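Brodthorpe local history evening — my notes

1. Welcome (keep it short!)
Thank Edit Bárány for the hall. Tonight is all about doors, and why I love them so much.

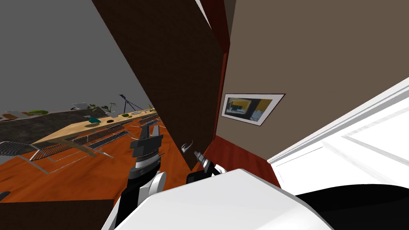
2. The name on the lintel
Skanditgate first turns up in the parish book in 1707, spelt three different ways on one page — read all three aloud, they're wonderful. Then the row over who paid for the hinges. 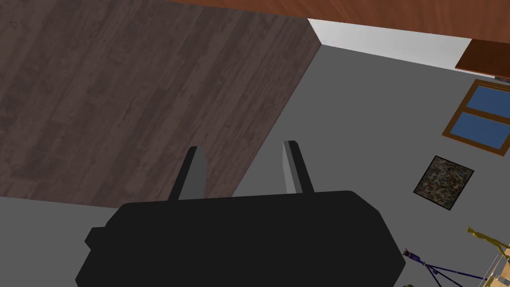

Pause for a laugh, then on to 1963, when Helju Hunt's father painted every door in the lane in one summer. Pass her letter round. Ask who remembers the smell of the paint!

3. Questions
Shahab has the microphone. Tea at half past eight.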